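One box for everything

I grew up in a house where each food had its own tin, and my mother wrote the labels by hand. Today I defend the opposite: one clear box, everything inside, on the table.

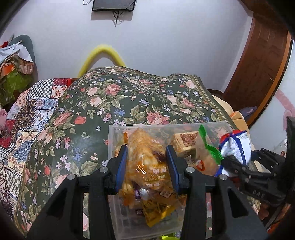 Packets in the clear box, on the flowered cloth.

My neighbour Henk Bosman calls this laziness. I think it is good sense. What we see, we eat. In January I emptied a deep cupboard and threw away 12 packets which I had forgotten — some were two years old.

I accept one objection. A soft thing suffers under hard things, so a wrapped block should go in last, on top.

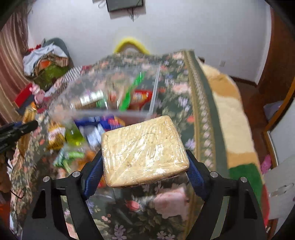 By Mirjam Dijkstra
21/08/2025

Labels are fine for people who read them. In my family we only look, and then we take the nearest packet.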